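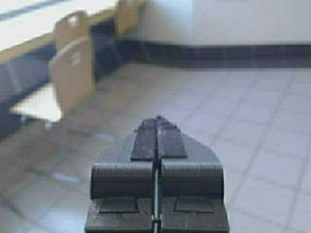
What was the purpose of the project?
The project set out to find a seating layout for the study area that can be restored quickly at closing time.

The group surveyed the furniture in the Sengar reading room in April. Students at 93 seats across the building were asked where they prefer to work, and 11 named a window place as their first choice.

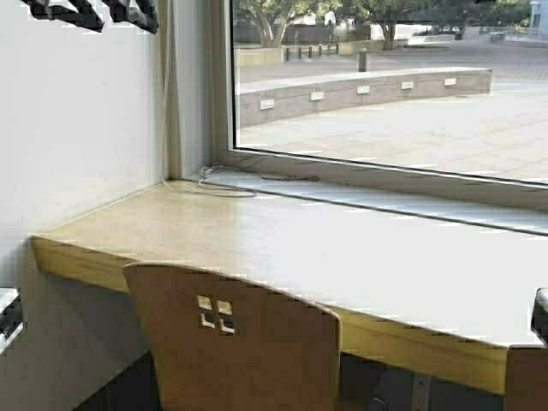

Figure 1. Wooden chair at the window desk.

Chairs at the window are to be returned with their backs facing the room. The layout sheet, prepared under the working title Priltix, treats the window side as one zone.
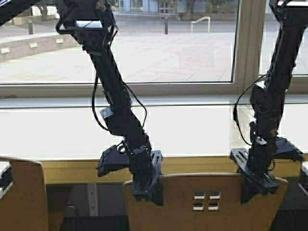 How should the chairs be left at closing time?
Each chair should be pushed in square to the desk, with the walkway behind it clear.

Molded chairs were assessed separately, as they are lighter to move and are often carried to other tables. Two layouts were drawn up, and the group recommends the second. 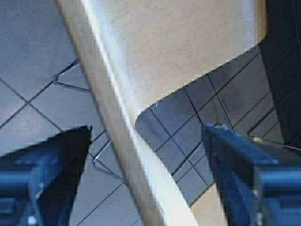

Figure 2. Cream molded plastic chair on the tiled floor.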